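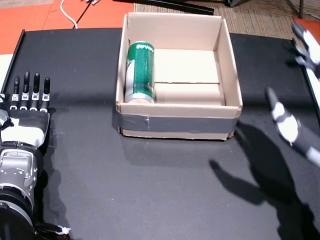 A two-handed cell during the box task, with the can standing inside the carton.

Frequently Asked Questions: The Flulel Method for Two-Handed Box Tasks

General

What is Flulel?
Flulel is a method for teaching a pair of robotic hands to work together in and around open containers. It was developed by the manipulation group at the Coughlan Institute. The method learns from recorded demonstrations and does not require a detailed computer model of each object.

What problem does it address?
Reaching into a box is harder for a robot than picking an item from an open table. The walls limit the angles from which the fingers can approach, and they hide part of the item from the cameras. When two hands share the space, each must also stay out of the way of the other. Earlier methods usually planned the motion of each hand separately and then checked for collisions. Flulel plans both together.

Why are ordinary cartons used?
Cartons bend, and reused ones bend unevenly. The group considers this a fair test. Tape and folded inserts are permitted in the trials, and the placement of the item is changed between attempts.

Method and Results

How many demonstrations does the method need?
The published version was trained on 65 demonstrations of the box task. Adding further demonstrations improved the speed of the motion but had little effect on the rate of success.

How is success measured?
An attempt is successful if the item is lifted clear of the box walls and set down upright on the table. Attempts in which an operator intervenes are recorded as failures.

What results have been reported?
In the most recent evaluation, Flulel completed 29 attempts before its first failure. The comparison method, Prukell, completed 14. Both were run on the same hardware with the same cartons. The full logs are included with the data release.

What are the known limits?
The method performs poorly when a box flap folds inward during the reach, and it has not been tested with glass items. It also assumes that the box remains in place – a carton that slides by more than a finger's width will normally cause the attempt to be stopped.

Has the method been tried on arms with grippers?
Work on this question is in progress. A gripper offers fewer ways of holding an item, and the planner must be adjusted accordingly. Results will be added to this page after review.

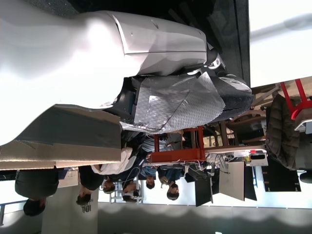 Coughlan Institute, Main Laboratory – July

Access and Use

Are the data and code available?
Yes. Both may be requested through the Pultis archive. Requests should state the name of the applicant's institution and the intended use. Commercial applicants are asked to contact the licensing office before submitting a request.

May outside groups submit their own results?
Yes. Results are accepted if they follow the scoring rules given above and include unedited video of every attempt, including failures. Summary figures alone will not be listed.

Can the laboratory be visited?
Visits are arranged by appointment. Visitors must remain with a member of staff at all times and may not approach an arm while it is powered.

How should the method be cited?
A citation entry is supplied with each archive download. Please give the version number of the code, as scores from version 2 cannot be compared directly with those from the first release.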